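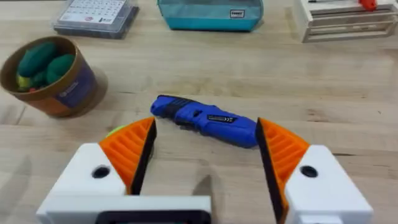 **Ticket 3309 - Nightly export to Sundqvist stops partway, no error shown**

Opened by: Stellan Grønli
Component: Clolto sync service
Severity: 2
Status: Resolved, follow-up open

**Summary**

The nightly product export from Prirnico to the Sundqvist storefront stops before the end of the catalog. The job reports success. Items after the stopping point keep their old prices and stock levels on the storefront.

**Environment**

- Prirnico inventory database, hosted at Rerkemska
- Clolto sync service, default settings apart from the batch size
- Export format: CSV, UTF-8, one row per item
- Expected rows: 3,309

**Log**

August 11, 2019

Ran the export by hand. The file had all 3,309 rows, so the database side is fine. The import report on the storefront showed a lower total and no rejected rows.

Restarted the sync service and ran it again. Same stopping point. A timeout would normally move a little between runs, so I dropped that idea.

Opened the CSV at the last imported row. The next record is in the Tools and Household category and has a line break inside the description field. The field is quoted correctly.

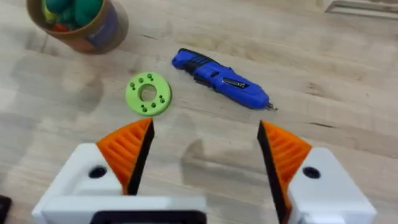 *Green disc, blue cordless screwdriver and container on a light wooden floor.*

Removed the line break from that one record and reran. The import went further and stopped again, this time in Toys. Same cause - a line break inside a quoted description.

Searched the whole file for the same pattern and found 19 records. All of them were edited after the description box in Prirnico was changed to accept multiple lines. Older records are clean.

Checked the Clolto import settings. "Strict line mode" was on. With this setting the parser splits on every line break before it looks at quotes. The broken half-row is then read as the end of the file, and the job closes normally.

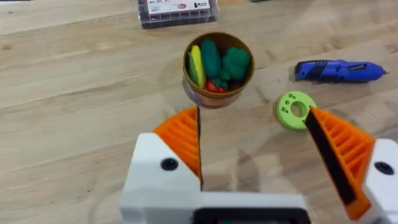

Turned strict line mode off and restored the original descriptions. Full run on staging: 3,309 rows imported, no rejects. Run time was 53 seconds. Repeated on production with the same row count.

**Cause**

Strict line mode does not support line breaks inside quoted fields. The early exit is reported as success.

**Fix**

1. Set strict line mode to off in the Clolto import profile.
2. Restart the sync service. A reload is not enough - the parser keeps the old profile.
3. Run a full export, not a delta.

**Follow-up**

- Add a row count check after import and fail the job if the totals differ.
- Ask Clolto whether the exit code can be changed.
- Thumbnails on staging were slow to refresh during testing. Separate ticket if it shows up on production.

Leaving this open until the row count check is in place.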